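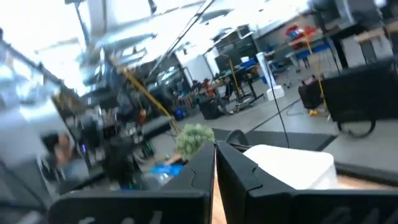 Lista de verificação após ocorrência – célula Prata, garra de dois dedos
Responsável: Laurinda Antunes. Acompanhamento: Duarte Figueiredo.

**Ocorrência:** na sexta-feira, a garra não abriu ao comando e o braço manteve a posição até à paragem manual, cerca de 10 segundos depois. Sem feridos.

- [x] Paragem de emergência: conforme nos 6 ensaios.
- [x] Fixação dos dedos ao corpo da garra: conforme.
- [ ] Cabo de sinal no punho: **não conforme**. Conector com folga; substituição pedida à Vindetti.
- [x] Registo de erros: extraído. Código 128 repetido 2 vezes antes da falha.
- [ ] Tampo de trabalho: **não conforme**. Retirar a planta e a garrafa de plástico do alcance do braço.
- [ ] Limite de força: por verificar – aguarda resposta de Kerstin Öberg.

**Comentário:** a célula permanece fora de serviço em modo automático. O modo manual carece de autorização escrita de Filipa Pinheiro. Repetir os pontos em aberto após a troca do cabo.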